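Harish Shukla
Tue 16 November

1/ Notes on shelving picture books by language at the Mestska branch. We hold 1243 picture books, 46 of them in Chinese.

2/ The old scheme filed everything by author surname. For Chinese titles that meant three romanizations of the same name on three shelves. 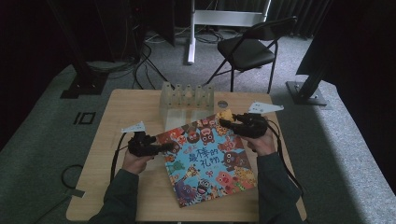

3/ New rule: original script goes in the title field, pinyin in the variant field, no tone marks. Spine label takes the first 2 letters of the pinyin surname — uppercase.

4/ Translations file under the original author. The translator gets an added entry. Bartoš in cataloging disagrees and has a point about bilingual editions.

5/ 655 records converted so far. Bilingual editions wait until January.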